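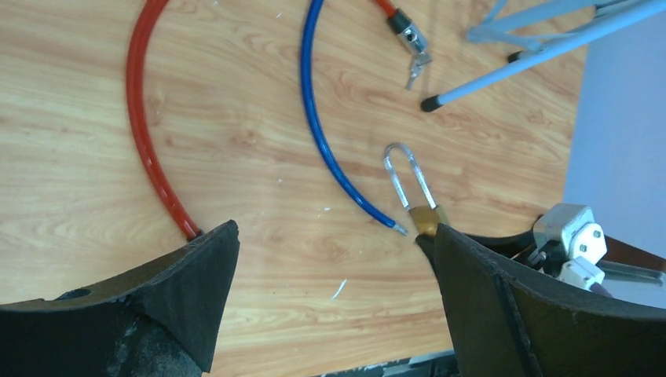 Okay, so I finally tried the rainbow rice thing. You know the one, it's been all over everybody's boards since January, and I've had it saved next to approximately 300 other "easy toddler activities" that I was totally going to do someday. Well, someday came! Kenji was home with a runny nose, the baby was asleep, and I had one very bored three-year-old asking for the tablet every four minutes.

You need plain white rice, a splash of vinegar, food coloring and some zip bags. That's it! Put a cup of rice in each bag, add the vinegar and a good squirt of color, zip it (check it twice, ask me how I know) and hand it over for shaking. He shook the green one so hard I thought we'd lose it. Then spread it all out on cookie sheets and let it dry – ours took most of the afternoon because I got a little generous with the blue.

The pin said to bake it at 100 degrees, but my oven doesn't go that low, so I skipped that part and it was fine.

Once it was dry I dumped it in an under-bed bin with measuring cups, a funnel and every dinosaur we own. Fifty whole minutes of play, you guys!! I drank my coffee while it was still hot. I folded towels!

There is rice in the couch now, and I found purple grains in my slipper this morning – but I'd do it again. Next up is the cloud dough, if I can find cornstarch in this house.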